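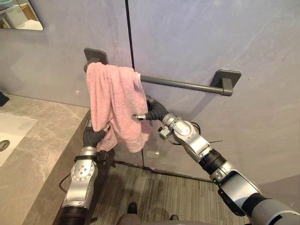
Progress report to Clirkmont Foundation
Project: Inga - software for two-handed handling of household textiles
Grant period: first half, report 2 of 4
Prepared by: Sawsan Boutros, software lead
Reviewed by: Marlene Frota, project manager, Arano

1. Status

Work packages 1 and 2 are complete. Work package 3 (perception of deformable objects) is on schedule. Work package 4 (motion planning near fixtures) is behind by two weeks, for reasons given in section 4. Spending is within the approved budget and no change to the grant agreement is requested.

2. Work completed this period

2.1 Control

The arm controllers now run under a single process with a shared clock. In the previous release each arm had its own process and the two exchanged set points over the network, which produced timing offsets when both hands held the same piece of cloth. The offset appeared as a slow pull on the fabric and, in several trials, as a dropped grasp. With the shared clock the fault has not come back in the regression set.

A tension limit has been added to all two-handed motions. If the estimated pull between the hands passes the limit, the arm with the weaker grasp yields first. The limit is set by hand for each class of textile. Towels and face cloths have values; bath mats do not yet.

2.2 Perception

The segmentation model was retrained in October on 2,695 labelled frames from the head camera. Labels were checked by a second person before training. The main gain is at towel edges, where the earlier model tended to merge a folded edge with the layer behind it. Performance on bunched terry cloth is better but still the weakest category. The loops break up the outline and the depth sensor returns gaps wherever folds face away from it.

Mirrors remain a problem. The detector reports reflected objects as real ones, with a position behind the wall. We now mark the mirror plane during room setup and discard any detection beyond it. This is a manual step and will stay manual for this grant period.

2.3 Planning

The planner treats the towel bar, its brackets and the edge of the counter as fixed obstacles with a margin of 24 mm. A smaller margin was tried and withdrawn after the fingers touched a bracket on approach. The planner now chooses both grasp points together. Previously it chose the left one first and accepted whatever was left over for the right arm, which often left the right arm reaching across the cloth.

2.4 Tooling

Trial logs are written in one format for all sensors and can be replayed step by step on a desktop machine. Replay includes the planner's rejected candidates, which has cut the time needed to trace a failure. Operators can tag a moment during a run with a key press - the tag is carried into the log and shown on the timeline. The labelling tool was supplied by Sonix under the existing licence and needed a small export script, now in the repository.

3. Hand camera and fingertip model

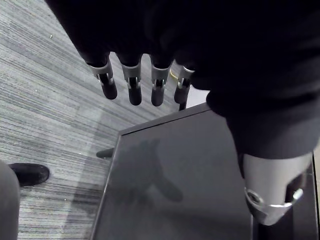 Finger pose estimation from the hand camera was delivered as milestone 3.2. The estimator takes joint readings as a starting point and corrects them against the image, so that a small error in calibration does not carry through to the grasp. The fingers are the easier part, with a metal bracket at the top of each that can be told apart from the dark tip below it. The thumb sits closer to the lens and needs its own scale setting. Glossy tabletops gave the most trouble: the surface carries a blurred, dark reflection of the hanging fingers, and the first version of the estimator fitted the reflection on a share of frames. A check against the known length of each finger now rejects these fits. The black covering over the hand hides the wrist, and wrist position is therefore taken from the arm joints alone.

The estimator runs at 10 Hz on the onboard computer. That is enough for approach and closing, but too slow for detecting slip, which will continue to rely on motor current.

A mask for people's feet and lower legs has been added to the floor model. Without it, a shoe near the table was sometimes taken for a dropped item and added to the pick list.

4. Issues and delays

The delay in work package 4 comes from the collision checker. It treated cloth held in the gripper as a rigid box, and rejected most paths between the bar and the counter. A replacement that models the hanging part as a soft volume is written and passes unit tests. It has not been merged, as it doubles planning time on long motions. Marlene Frota has approved moving one developer from tooling to this task until it is closed.

Calibration drift between the head camera and the arms is still corrected by hand at the start of each day. An automatic routine is in draft.

5. Work planned for next period

Merge the soft volume checker once planning time is acceptable.
Set tension limits for bath mats.
Extend the mirror plane step to glass shower screens.
Complete the automatic calibration routine and compare it with the manual one.
Release the log format description to project partners.

6. Request to the funder

We ask that the review call be held on a Friday, when the test area is free and the replay tool can be shown on current logs. Written comments on this report can be sent to Sawsan Boutros before the call.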